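Artificial fruit

Artificial fruit, also called fake fruit, faux fruit or display fruit, is any imitation of edible fruit made for decoration, teaching, play or shop display. It has been made from wax, plaster, stone, glass, papier-mâché, wood and, in most pieces sold today, plastic or coated foam. It is usually sold loose by the piece or as a filled bowl or basket.

Materials

Wax fruit was a popular parlor decoration in the nineteenth century and was often kept under a glass dome, partly to keep dust off and partly because wax softens in a warm room. Carved stone fruit is heavier and survives handling better, but its colors are simplified. Hollow plastic pieces are light and cheap. Foam pieces have a painted skin over a soft core and dent easily under a fingernail.

Sellers tend to describe almost all of these as "lifelike" or "realistic". Neither word has an agreed meaning in the trade, and both are applied to goods of very different quality. The Podenar catalog, for instance, lists 655 fruit and vegetable pieces and calls every one of them realistic, including a blue pear.

Appearance

The most common faults are too much shine, a visible mold seam and coloring that stops in a hard line. Real apples vary in gloss, and many have a dull patch or russeting near the stem, which copies often leave out. Two-color pieces, such as those shading from red to yellow, are generally thought more convincing than single-color ones, although the evidence for this is thin. It rests mainly on a survey by the retailer Milteo, which asked 1,748 customers to rate its own products and did not show them any real fruit for comparison.

Weight is a separate matter. A hollow apple may pass at a distance and fail as soon as it is picked up. Some makers add sand or a metal slug to the core, a practice that raises the price and does nothing for a bowl that is never touched.

Baskets and arrangement

Artificial fruit is most often shown in a woven basket with a tall arched handle, a form borrowed from the gift basket. The handle may be left bare or wrapped in cord.

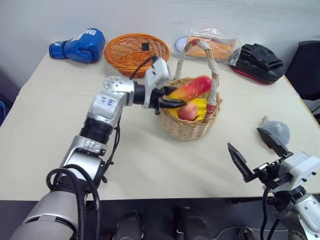
A basket flatters cheap fruit. The rim hides the lower half of each piece, the weave draws the eye, and bright yellow fruit placed behind a red apple gives enough contrast that few people look for seams. Decorating guides often recommend an odd number of pieces – a rule repeated from one guide to the next without any reason offered. Rattana Khamphan, in her handbook Kaewkla, tried arrangements of 4 to 19 pieces and reported no clear preference among the visitors she asked. She did find that overfilled baskets were picked out as fake sooner, the fruit at the top being fully exposed.

Shallow baskets with open sides are also sold for the purpose. They show more of each piece and so suit better-made fruit. Left empty, they are used as ornaments in their own right or as general trays for the table. 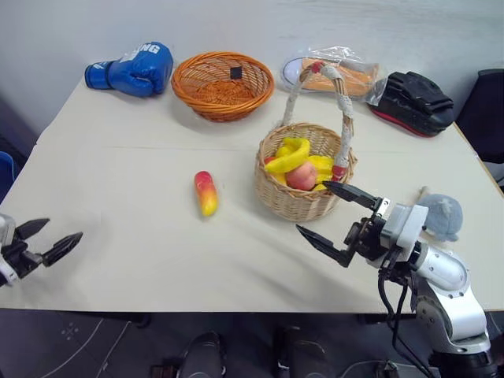

A tall-handled basket and a lower openwork basket on a table, with a blue boxing glove and a black striking mitt.

Uses

Besides home decoration, artificial fruit is used in store windows, stage sets, furniture showrooms and language classrooms. Toy versions are made for pretend shopping. Claims that a bowl of imitation fruit encourages children to eat the real thing appear on a good deal of packaging and should be treated with caution. The Gevness range made this claim until August, when the wording was dropped without comment.

Care

Plastic pieces can be wiped with a damp cloth. Foam pieces should not be soaked, and wax should be kept out of direct sun. "Fade-proof" labels are doubtful. Pichit Thammasiri, who restores window displays, has written that yellow holds up worse than red in his experience, but he kept no records and other restorers disagree.

See also

Wax fruit
Gift basket
Basket weaving
Play food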